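How to Fold Mesh Towels and Wash Cloths So They Stay Folded

I love a mesh cloth. They rinse out fast, they weigh next to nothing, and they hang up to dry on any old hook. What they don't do is fold like a cotton dish towel, and for years mine lived in a sad heap at the back of the drawer. Then last November I got serious and worked out a way of doing it that I've used ever since, and it takes less than a minute per cloth once your hands know it!

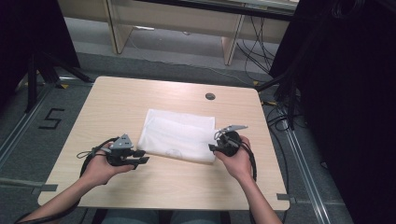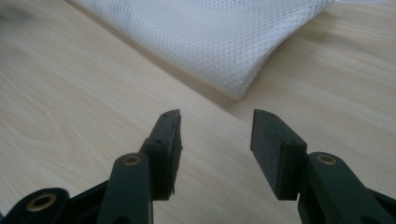 Mesh misbehaves for a pretty simple reason: it has spring in it. A cotton towel has a soft, fuzzy surface and grips itself, so once you press a fold in, the layers stay put. An open weave slides over itself and tries to bounce back. Look at how the white cloth sits on the table, with that puffed, rounded end in the close-up. That is what a thick mesh fold looks like when you leave it relaxed, and it's perfectly fine if the cloth is going on an open shelf. If it's going in a drawer or a suitcase, you'll want to get some of that air out, and that's where the steps below come in.

What you need

A table or counter with a smooth top (a bedspread is hopeless, the weave catches on everything)
A dry cloth, and I mean dry all the way through
A hardcover book or a cutting board
A shoebox or a shallow bin if you're filing the cloths upright

Step 1. Shake and square it

Hold two corners and give the cloth one good snap. Lay it on the table and tug each corner gently, working on the diagonal. Mesh gets pulled out of square in the wash, and if you skip this the edges will never meet, no matter how careful you are later. My friend Nermin Toprak does this part while the cloth is still a tiny bit damp and then lets it finish drying flat. I've tried it her way and the edges do come out straighter, so if you have the patience, go for it.

Step 2. Fold in thirds the long way

Bring one long side over to cover two thirds of the cloth, then bring the other side over the top. Don't drag your palm across it! Dragging slides the top layer and you end up with a crooked strip. Press straight down, lift your hand, move along, press again.

Step 3. Fold the ends toward the middle

Leave a gap about as wide as your finger where the two ends come together. This little gap is my favorite part of the whole thing. It gives the thickness somewhere to go when you close the fold, and the finished bundle lies a lot flatter.

Step 4. Close it like a book

Fold one half over the other. You should have a neat rectangle with one fat rounded edge and one edge where you can see the layers. If the layers peek out unevenly, open the last fold only and nudge them. You almost never need to start over.

Step 5. Weight it

Set the book on top and go do something else. I usually fold the next cloth while the first one is under the book, and by the time I get to the end of the pile the early ones have calmed right down.

Putting them away

For a drawer, stand the bundles on their ends with the fat rounded edge facing up. You can pull one out without wrecking its neighbors, and you can see at a glance what's there. For a shelf, stack them with the rounded edges facing out, and turn every other one around if the stack starts to lean.

For travel I skip Step 4 and roll from one end, quite tight, with a hair tie around the middle. Barış Yaman, who got me into mesh cloths in the first place, stuffs his rolls inside his shoes, and I've started doing that too (clean shoes only, please).

A few things I get asked

Can you iron mesh? I wouldn't. Plenty of it is synthetic and can shrink or go shiny under heat. Check the label, and if there isn't one, stick with the book.

What about really big ones, like bath size? Fold it in half across the width first and then start at Step 2. You'll want a heavier book.

Does fabric softener help? Not in my house. It made the cloths slicker and they slid apart even faster.

My cloth has a drawstring or a hanging loop. Tuck the loop inside at Step 3, in that finger-wide gap, and it won't make a lump.

Next I'm going to try the same folds on mesh produce bags, which have seams in awkward places and have beaten me twice already. If you've cracked those, leave me a comment!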